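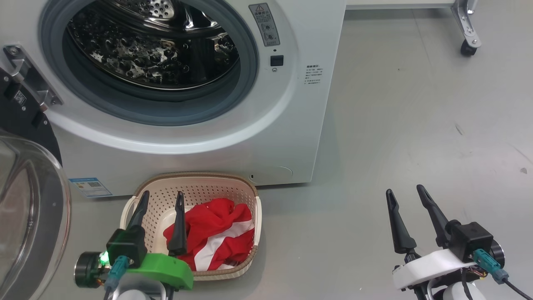

Where Does the Water Go? A Diary Study of Household Water Use in Humatska

Bethel Alemayehu
Second-year project, Home and Environment
Handed in Wednesday, March 11, 2026

1. How the project started

I grew up in a house where my grandmother kept a bucket under the bath tap and scolded anybody who let the first cold water run away. When I moved into Humatska for my studies I noticed, rather guiltily, how quickly I dropped all of her habits. Water arrived, water left, and the bill was folded into the rent. I began to wonder whether the people living on my street knew how much they used, and on what, and that question grew (with a lot of patient help from my tutor group) into this project.

My first plan was much too big. I wanted to compare Humatska with Grillby across the valley, with the old town and the new estates all thrown in, and I spent most of July drawing maps I never used. In the end I kept to one neighbourhood and one question: when people think about their own water use, how close do they come to what they write down over a week?

2. What I did

I put a letter through every door on Berhe Road and the two lanes behind it, and 58 households said they would take part. Each got a paper diary, a pencil and a short sheet of guesses to fill in before the week began. The sheet asked them to put showers and baths, toilet, kitchen, laundry, cleaning and garden in order, from the thing that used most water to the thing that used least. In the diary they ticked a box each time they did any of these, with a space at the bottom for remarks. The remarks turned into my favourite part. People wrote about leaking taps, about grandchildren who brush their teeth with the water running, and in one case about a tortoise.

By the end of the week 52 diaries had come back in a state I could read. Of the other six, one had been through the rain and the rest simply never appeared, and I didn't like to keep knocking.

To turn ticks into litres I used the same set of amounts for everybody, which I put together from appliance booklets and a measuring jug. I know this is rough. A long shower and a short one count the same unless the person wrote down the minutes, and I come back to this in section 5.

3. What people guessed

Most households put laundry at the top of the list or very near it. I think this is easy to understand – a washing machine is big, it is noisy, and it sits there turning for a good while, so it feels thirsty. Showers mostly came third or fourth, and the toilet was nearly always put close to the bottom, even by families with several children at home.

I talked the guesses over with a few neighbours afterwards, at the kitchen table where I could.

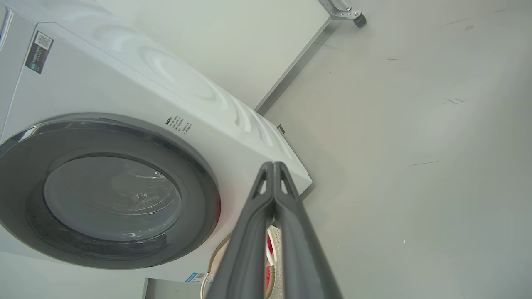
Gebremedhin Abera told me he had always blamed the laundry for his bills and had never once thought about the toilet, and that he wished the water company would send out a diary like mine every few years. He also thought I should have asked about tea, and he may well be right.

4. What the diaries said

Showers and baths came out first in 40 of the returned diaries, and usually by a comfortable distance. The toilet was second in most of them. Laundry landed in the middle, a good deal lower than people had expected, and the kitchen was close behind it. The garden hardly counted, but the diary week was a wet one and I would expect something quite different in summer.

What I found more interesting than the order was the spread. Two households of the same size, living next door to each other, could be miles apart, and the remarks often showed why. One family washed up in a bowl and poured the water on the pots outside. Another rinsed every plate under the tap before washing it.

Laundry itself varied mostly in how full people liked the drum to be. Some waited for a proper load, while others put in whatever was needed for the morning.
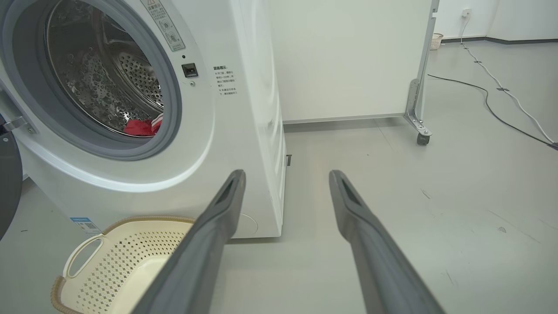

Figure 3. Front-loading machine with the door open and a red cloth in the drum.

5. Things I would do differently

One week is short. A family on Skokik Lane had visitors for most of theirs, and I had no fair way to allow for it. I would also give out a simple timer for the shower, and would ask whether the toilet had a half flush, a question I left off the sheet entirely and have been cross with myself about ever since.

6. Thanks

Thank you to everyone who kept a diary, and to the neighbours who gave me tea while I was meant to be asking about water.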